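Trakinbridge trial puts knitted shoes into kerbside textile rounds

November 28, 2021

Households in Trakinbridge will be able to leave worn footwear out with their kerbside textiles for a further five months, after the district council agreed to extend a trial that began in August. The extension covers 15 collection rounds and adds the village of Worcombe, which was left out of the first stage because its lanes are too narrow for the usual vehicle.

Figures put before councillors show that 126 sacks of footwear were collected in the first stage. Leather and rubber items made up the larger share by weight. Shoes with knitted uppers were fewer but took longer to sort, as the upper, the lining and the sole are commonly made from different polymers and bonded with adhesive.
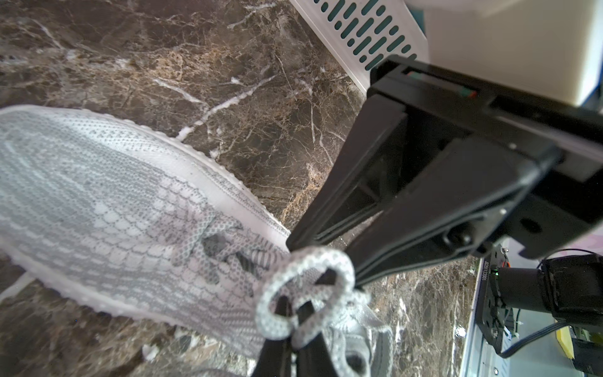

Under the revised guidance, pairs must be tied together before they go into the sack. Single shoes cannot be resold and are sent directly for shredding, whatever their condition. Laces should be left in for this purpose: a loop of white and grey lace, as on the light grey knit shoe here, is enough to knot one shoe to its partner. Elastic laces and toggles are also accepted. Shoes without laces should be held together with a rubber band or placed in a paper bag. Plastic bags will be refused.

Neville Ackroyd, who manages the contract for the haulier Fothergill, told the meeting that separated pairs had been the main source of loss. "A shoe that comes in on its own is treated as fibre and rubber," he said. "The grade drops and so does the price. Tying is the one step we cannot do for people."

Sacks are emptied at the Marnitz depot and divided into three streams: rewearable, repairable and material recovery. Rewearable pairs are sold on by weight. Repairable pairs are held for up to four weeks, then regraded if no repairer has taken them. The remainder is shredded and separated by density - a process that recovers rubber crumb with few impurities but leaves a mixed textile fraction of low value. 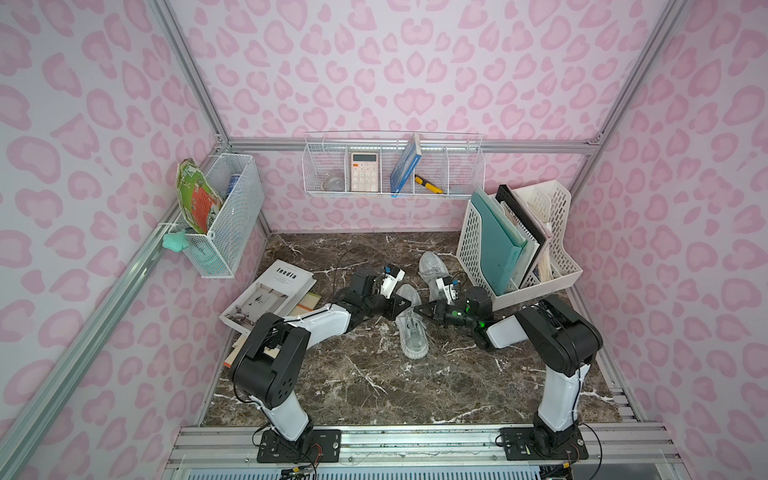 Grading for the rewearable stream is carried out on the pair. Both shoes must be the same size and show similar wear at the heel, and the uppers must be free of holes. Light colours are assessed more strictly, as staining lowers the resale grade, and a pair in light grey knit such as this one would be checked for marks at the toe and tongue before the sole is examined. Damp pairs are set aside to dry and graded later.

The extension has a budget of £4000, to be spent on sacks, printed leaflets and a smaller vehicle for the Worcombe round. Wellingtons, ski boots and roller skates remain excluded. Replacement sacks can be collected from the Trakinbridge council offices during normal opening hours.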